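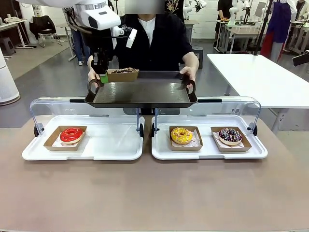 Search the notebook... Go

June 8, 2018

Doughnut day, part two. I'm writing this up while I still have sugar on my sleeves, so forgive the state of the page.

Main thing to get down is the paper boats, as they've given me more grief than anything else this week. The brown ones from Stenda are the right width for a ring doughnut with a bit of room at each end, and they stand up straight on the black trays. But they weigh next to nothing, and on a shiny tray they skate about the moment you tip it. I walked one from the bench to the sink and back, slowly, both hands on the handles, and it had wandered the whole length of the tray by the time I got there! With a doughnut in it's better, though I still wouldn't trust it on a corner. Keep the tray level and don't hurry is about all the advice I've got.

Tried a paper napkin under the boat. Works a treat, looks awful. Tried a dab of icing under the boat as well (well, it was there) and that holds it like a rock, only then you have to soak the tray. Non-slip mat cut to size is the next thing to try. There's an offcut in the drawer under the kettle, if it hasn't been used for something already.

Weighed a handful of the glazed ones on the little scales while I was at it. Lightest was 67 g, heaviest 80 g, and both of those came out of the same box. The chocolate ones with sprinkles sat at 68 g, near enough every time, which I liked. I didn't bother weighing the yellow. It was looking a bit sorry for itself by then and I'd already put my thumb in the glaze.

Glazes, in case anyone is doing the next order from Plurdale: the red is lovely to look at and very shiny, but it stays tacky for ages and takes a layer off on whatever touches it. I'd put a white liner in the boat for any red one, full stop. It peels off the liner fairly cleanly if you go from one side and don't yank. Off bare brown paper it does not peel at all, it tears, and you end up with a bald patch on the underneath and fluff on your doughnut. The chocolate sets properly and you can handle it after a while without leaving prints. Yellow is somewhere in the middle. Sprinkles come off all of them, of course. I have been finding sprinkles in my shoes.

The display trays with the curved clear lids. I'm a convert, I think? Moaned about them when they arrived (bulky, a pain to store, the lids don't stack) but they do keep the dust off and you can see what's in there without lifting anything. Two boats side by side fit nicely in one. I tried for three and the end one got its sprinkles scraped off when the lid came down, so two it is.

Notes on the lids, mostly for me as I keep getting it wrong:
- wipe with a damp cloth only, the blue kitchen spray leaves a bloom on them that you then spend ten minutes chasing round
- open them from the front middle, one corner at a time makes the hinge creak and I don't like the sound of it
- let a warm doughnut cool right down first. I shut one in too early on the first morning and the inside steamed up so badly you couldn't tell what flavour it was

Room temperature matters more than I'd thought. With the heating off first thing the chocolate was perfect, and after lunch it had gone dull and a bit soft round the edge. Could be the sun on that side. I'd like to shift the doughnut table further back from the windows, but then we're all squeezing past each other, so I'll leave it till I've had a chance to moan about it at tea.

Stock: 32 boats left in the open sleeve, plus an unopened one on the shelf over the bin. Liners are getting low, I'd say enough for roughly a week if people stop using them as notepaper. The big Momley box in the corner is empty except for packing, and I'd flatten it but somebody's written a phone number on the side.

Still to do:
- cut the non-slip mat and try it under the boats
- reorder liners, the square ones this time, I trimmed the last lot with scissors and never again
- ask Plurdale if they can do a plain ring with no topping, just for comparison
- find out whether the lids come off for washing. They look as if they should. I gave one a gentle pull and lost my nerve
- scones in July?? somebody was keen

Leftovers are in the MacBrayne tin by the kettle. The chocolate ones are going quickly. The red ones are stuck to each other, so take two.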